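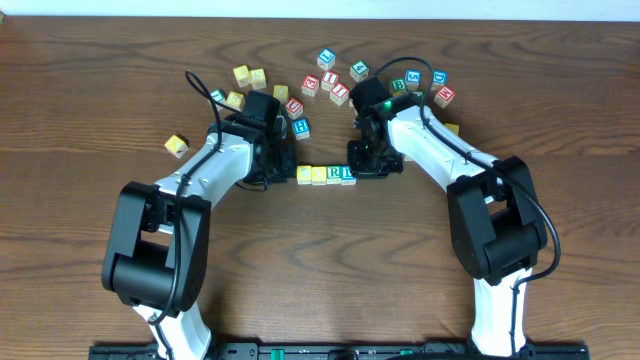

14 Apr 2022, bench notes, block table

Back on the two-arm table at Skovenbridge, and I've got the alphabet blocks out again. I like them for this (cheap, easy to grip, and you can tell right away when one has been put down crooked). The job we're standing in for is the Kneath sorting line, where small parts get picked out of a heap and lined up for packing. Blocks on a wood table, an arm on either side of the row, build the row out of the mess. Same idea!

Ran 66 picks before lunch and 49 were clean. The misses were mostly blocks sitting close to a neighbor, where the fingers want more room than there is. Next I'll try nudging the neighbor aside first and see what that costs us in time. Also need to look at the cable loops over the grippers, I keep wanting to clip them lower and then worrying about the wrist.

Now the part I really wanted to get down while I remember it. Went over to see the packing crew and stayed much longer than I meant to. They do around 70 trays a shift by hand and what bugs them is the sorting, which is hard on the thumbs. They'd hand that over tomorrow. What they don't want to lose is the final check, and I'm with them on that! They also asked who gets called when an arm stops halfway through a tray. At the moment it's me, and that won't work on nights.

So, for the Isteo trial in October:
- one person per shift trained to clear a stop and restart
- final check stays with the crew
- pace set by the packers, with a dial they can reach
- 13 trays on the first day, no more

Somebody wanted to know if the job title changes. No idea, but it's a fair question and I've passed it up the line.

Still to do: order spare finger pads, redo the pick test with the blocks crowded together on purpose, ask about night cover again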